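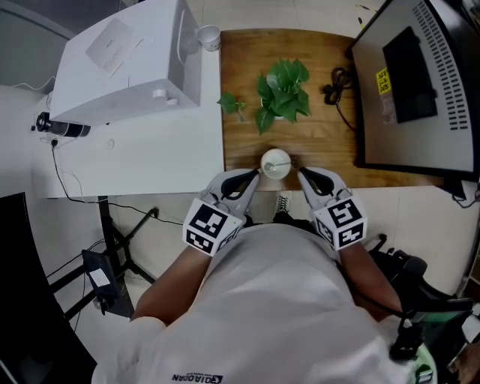
Maricruz reckons the grippers are the first bit of kit we've had at Wesidcombe that she'd actively choose to pick up on her break, and she was dead against the whole automation thing back in February, so I'll start with that because it carries more weight than my opinion does.

So, the Haltari hand grippers, the pair. We've been using them for 35 shifts now and I've been promising people a write-up for ages. If you're new to my reviews, I work in the tableware room at Wesidcombe. We sort, check and set out cups, saucers and cutlery for hire, and we've got two robot arms coming in to take over part of the setting out. Before the arms can do anything useful they have to learn the job from us, and that means doing it ourselves with a gripper in each hand, over and over. Cup, spoon, cup, spoon. Pick up, put down, next.

What do you get? Two handheld grippers in light grey plastic, each with a curved finger and a black pad on the inside where it meets whatever you're picking up. There's a white cube on each one with black and white marker patterns on its faces, and those are what the system follows. You soon learn not to let your sleeve flop over them. I wear a T-shirt on gripper days now, even when the heating's off, which it usually is.

The pads are the best thing about them, full stop. I expected to be chasing cups round the table like soap in a bath and I did for the first hour, but once you get the feel of closing in from both sides at once, small round cups are lovely to handle. A cup with a spoon already sitting in it is harder work. The handle sticks out and wants to swing, so you have to come in slowly and keep everything level. Elie does these far better than me. He used to ice cakes for a living and I think that's cheating.

Flat things are a pain. Saucers I can manage if I slide them to the edge of the table first. Teaspoons lying flat on the wood, forget it, I lose my temper by the third go. Haltari sell a thinner pad for this but we haven't been given any and I've stopped asking.

Comfort is middling. They aren't heavy, but your thumbs do the same small movement all day and by the afternoon mine ache. We started off with hour-long goes, which was daft. Shirley Bélanger from the night side pushed for 40 minutes and then a swap, and management agreed, and it's made a massive difference. If your place is bringing these in, get that sorted before you start and get it in writing. Also do your table height! Ours was too low to begin with and I was leaning right over it with my back complaining the whole way home.

Now the bit everyone writes to me about, what it does to the job. My honest feeling goes up and down. It is odd, teaching a machine the thing you're paid for. Najwa Nasrallah has been here 6 years and she said it felt like training up the new starter who'll get your locker, and I couldn't really argue with her. On the other side of it, nobody has gone. Two of the setting out posts have become "demonstrator" posts on a slightly better rate, the rest of us rotate through, and the lifting has been promised to the arms as well, the big crates, which I would hand over tomorrow with a bow on. Ask me again when the arms have been in for a year.

One thing I hadn't expected is that you find out how good people are. When you have to do a job slowly with plastic fingers you notice all the little tricks, like how Maricruz turns every cup the same way as she sets it down without looking. That's been invisible for years and now it's written on a sheet on the wall. She pretends to be annoyed about it.

We had the Harb pair on trial before these, for anyone comparing. Harb's close with a nicer snap but the pads were hard and slippy and we chipped more crockery in a fortnight than I'd like to admit. Gelarside do one too and I haven't tried it, so please stop asking me!

Price. We paid £119 for a spare set of pads and cubes, and I think that's steep for what are basically wear and tear parts. The pads on our right-hand gripper have gone a bit shiny already – the left ones are fine, make of that what you will, we're mostly right-handed. The grippers themselves came as part of the arms deal so I can't tell you what they cost on their own.

Four out of five from me. I'd knock it down to three if your work is mostly flat cutlery. Elaheh Shojaei wants it noted that she'd give them five, but she has very small hands and says they're the only tool in the building that fits her.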